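**Oltmanns open day, Sunday arvo**

What a ripper of a visit! Oltmanns only opens its noodle factory to the public once a year, and we queued for 40 minutes with more than 135 other people. Worth it for the smell of toasted wheat alone. Our guide took us past the rollers and the cutters (so loud!), then on to the drying room.
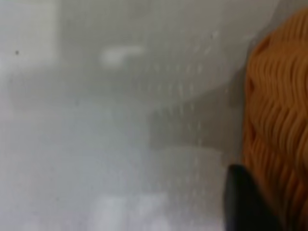
Zodwa Makhubela reckoned the thicker noodles they sell in December have far more flavour, and she talked me into buying 6 packets before I'd even tasted one. We finished with free soup in the canteen. I had three bowls, and the chilli one was my favourite.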